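Testbericht: Greiffinger-Nachrüstsatz Grokside mit Wächtermodul

Gekauft und selbst bezahlt, im Einsatz seit Juni

Wertung: 3 von 5

Vorweg: Ich wollte diesen Nachrüstsatz mögen. Grokside verspricht auf dem Karton »intuitive Inbetriebnahme in einer Mittagspause«, und wer schon einmal zwei Arbeitstage mit dem Handbuch eines anderen Herstellers verbracht hat, wird bei solchen Sätzen weich. Für 380 Euro bekommt man zwei Greiffinger, ein kleines Wächtermodul für die Greifkraft, ein Kabel, dazu vier Schrauben und eine fünfte, über deren Bestimmung ich mir bis heute keine Meinung gebildet habe.

Unsere Mittagspause dauerte bis 17 Uhr.

Der Einbau selbst ist ordentlich gelöst. Die Finger sitzen auf Anhieb gerade, die Passungen sind sauber, und das Drehmoment steht lesbar in der Anleitung, sogar in der richtigen Einheit. Auch die Kabellänge hat offenbar jemand ausgerechnet, der schon einmal einen Roboter von nahem gesehen hat. Zeit gekostet hat die Software. Das Wächtermodul meldet sich an, meldet sich ab, meldet sich unter anderem Namen wieder an und verlangt dann eine Lizenznummer, die auf der Innenseite des Kartons klebt. Der Karton lag zu diesem Zeitpunkt im Container. Hala Erraji ist hineingestiegen, wofür ich ihr an dieser Stelle noch einmal danke.

Wir greifen gemischte Kleinteile aus einer Wanne: Klötze, Stoff, Plüsch, Folienstreifen, alles, was sich schlecht benimmt. Genau dafür ist der Satz laut Hersteller gedacht. Die ersten Wochen liefen auch gut. Harte Teile hält er besser als unsere alten Brarar-Finger, und weiche Teile quetscht er nicht mehr zu traurigen Würsten. Mit dünnen, flach liegenden Sachen tut er sich schwer, aber das tun alle, und wer etwas anderes behauptet, will einem etwas verkaufen.
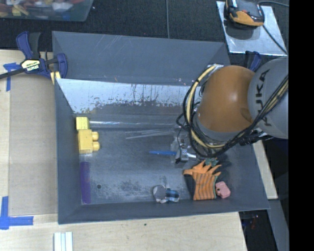

Greifer am Wannenboden, neben ihm das schmale blaue Teil. Vorn Plüschtier und Handschuh, links an der Wand die gelben Klötze.

Nun zum Grund, aus dem hier drei Sterne stehen und nicht vier.

Das Wächtermodul soll den Arm anhalten, sobald die Kraft am Finger einen eingestellten Wert überschreitet. Man fährt also zu tief, der Finger drückt auf den Boden, das Modul sagt Halt, der Arm hält. So weit die Theorie, und so weit auch die Praxis, solange das Modul wach ist. Bei uns ist es eingeschlafen. Bei Greifversuch 305 einer Serie kam vom Modul kein neuer Messwert mehr. Statt das als Fehler zu melden, schickte es der Steuerung einfach den letzten gültigen Wert weiter, immer wieder, mit großer Gelassenheit. Der letzte gültige Wert lautete: keine Kraft. Der Arm fuhr folglich in der Überzeugung abwärts, er befinde sich in freier Luft, während er bereits auf der Wanne stand.

Leonardo Bassi saß an der Bedienung und hat den Not-Halt gedrückt. Im Protokoll liegen zwischen dem letzten echten Messwert und seinem Tastendruck neun Sekunden. Verletzt wurde niemand, der Bereich war abgesperrt. Ein Finger war verbogen, eine der mitgelieferten Schrauben abgeschert, und die Wanne hatte sich auf der Platte verschoben.

Wir haben den Fehler danach absichtlich herbeigeführt, mit stark reduzierter Geschwindigkeit und einem Schaumblock als Gegner. Er lässt sich leider gut wiederholen. Man muss nur den Stecker am Modul leicht verkanten, so wie er sich bei längeren Bewegungsfolgen vermutlich auch von selbst verkantet. Die Statusleuchte bleibt dabei grün. Es ist ein sehr schönes Grün.

Der Kundendienst verdient einen eigenen Absatz. Die erste Antwort kam schnell und empfahl, das Modul aus- und wieder einzuschalten. Die zweite empfahl dasselbe, aber mit Anrede. Erst die dritte, von einer Hayley Pilkington, ging auf unser Protokoll ein. Sie schrieb, das Festhalten des letzten Wertes sei eine Komfortfunktion gegen kurze Aussetzer und lasse sich abschalten. Der Schalter dafür heißt im Menü »Glättung (erweitert)«, steht ab Werk auf Ein und wird im Handbuch auf Seite 17 in einer Fußnote erwähnt. Den Ersatzfinger samt Schraube hat sie kostenlos geschickt. Diesmal ohne fünfte Schraube, was mich fast ein wenig enttäuscht hat.

Was wir seither anders machen:

Glättung aus. Es gibt nun gelegentlich einen Stillstand wegen eines kurzen Aussetzers. Das nervt, und ich nehme es gern.

Eine eigene Zeitüberwachung in der Steuerung. Kommt kein frischer Wert, bleibt der Arm stehen, egal was das Modul dazu meint. Toshiko Koyama hat das an einem Nachmittag geschrieben. Warum Grokside es nicht mitliefert, konnte mir auch Frau Pilkington nicht sagen.

Eine Zugentlastung am Stecker. Ein Kabelbinder, Materialwert im Centbereich.

Eine feste untere Grenze für die Höhe, die kurz über dem Wannenboden endet und vom Modul völlig unabhängig ist. Die hätten wir vorher schon haben müssen. Das geht auf meine Kappe, ich hatte sie für den Umbau herausgenommen und mir einen Zettel geschrieben. Der Zettel hängt noch.

Außerdem, und das gehört fett gedruckt in jede Anleitung dieser Art: Das Wächtermodul ist keine Sicherheitseinrichtung. Es schützt im besten Fall den Greifer. Für Menschen sind Absperrung, Zustimmtaster und Not-Halt da, und die dürfen sich nicht darauf verlassen, dass ein Kästchen mit grüner Leuchte gerade einen guten Tag hat. Der Karton spricht von »Rundumschutz«. Der Karton sollte damit aufhören.

Zum Vergleich hatten wir noch die Finger von Sveinbjörnsson da, die Nesma Benjelloun aus ihrer früheren Abteilung mitgebracht hat. Mechanisch eine Spur schlechter, bei Stoff sogar deutlich. Dafür fällt deren Sensor beim selben Steckertest sofort auf Störung und bleibt dort, bis man ihn quittiert. Langweilig, laut und richtig.

Gut: Mechanik, Passgenauigkeit, Griff an weichen Teilen, am Ende auch der Kundendienst.

Schlecht: Werkseinstellung der Glättung, Statusleuchte ohne Aussagekraft, Stecker ohne Verriegelung, Lizenznummer im Karton.

Für wen: Werkstätten und Labore, die eine eigene Überwachung bauen können und das auch vor dem ersten Lauf tun. Wer nur auspacken und loslegen möchte, sollte auf eine neue Firmware warten. Angekündigt ist sie. Sobald sie da ist, wiederhole ich den Steckertest und trage das Ergebnis hier nach.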